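Home › Beauty › Reviews › Lips & Cheeks › Zeltley Cream Blush Stick in Fig

Zeltley Cream Blush Stick in Fig: my take after a whole winter of wearing it

Posted by Divina Enriquez

So I bought this one in November, mostly to get my order up to free shipping (I know, I know), and it has ended up being the blush I reach for nearly every morning. I wanted to wait until I'd properly used it before writing anything, and now I'm down to maybe the last third of the stick, so I think that's fair!

Quick background on my skin: combination, oily through the nose and chin, dry on the cheeks once the heat is on in the house. Medium tan with a warm undertone. Powder blush tends to sit on top of my cheeks and look dusty by lunch, so I've been a cream person for years. Before this I was on my second Lindemann pot blush, the one in the little glass jar, and I liked it a lot except for having to dig it out with a fingernail.

Fig looks scary in the tube. It's a deep brownish plum, and when I first twisted it up I was sure I'd made a mistake. On the cheek it sheers right out to a soft berry, like you've been outside in the cold. One swipe is plenty for me, two if I'm going out at night. I dab it on high, near the temple, then tap it down and in with my ring finger. You get a decent amount of time to blend before it sets, which I can't say for the Troslow stick I tried last spring. That one grabbed wherever it landed and stayed there.
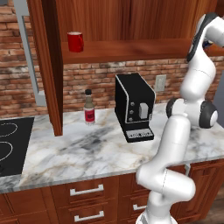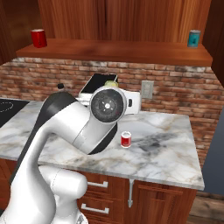 Wear time is good but not amazing. If I put it on at 7 in the morning over bare moisturizer, it's mostly faded by the middle of the afternoon. Over a light base with a bit of setting powder on top, it makes it to dinner with no trouble. It doesn't go patchy as it wears off, it just gets fainter, so a touch-up blends in fine. The one time it did go weird on me was over a silicone primer. It rolled up into tiny little bits and I had to wash my face and start over (and was late, of course).

The smell! There is one. It's sort of like fruit tea and it goes away in a minute or so, but if you're sensitive to fragrance I'd try it in the store first. I had no redness or breakouts, and I break out if you look at me wrong.

Now the packaging, which is where I get grumpy. The cap is loose. Mine came off in my makeup bag within the first week, and I found fig-colored smears on my brushes, my tweezers, and the lining. I wrote to the company and got a very nice reply from Perla Barajas in customer care, who sent me a new one without any fuss. The second cap is better, though I still keep the stick in its own little pouch. The twist mechanism also gets sticky in a warm bathroom, so don't wind up more than you need or you'll squash it trying to get it back down.

As for other shades, my sister has Apricot and I've borrowed it enough times to have an opinion. It's prettier in summer, a bit more shimmer, and it showed up less on me than on her. If you're deeper than I am I'd go straight to Fig. If you're very fair, use a light hand or put it on the back of your hand first and pick it up with a sponge.

I've also worn it on my lips in a pinch. The color is gorgeous, but it's drying after an hour, so balm underneath is a must.

Would I buy it again? Yes, and I already have one waiting in the drawer. I'm taking off a star for that cap.

Rating: 4 out of 5
Shade: Fig
Bought from: Stoltthorpe, online
Would repurchase: yes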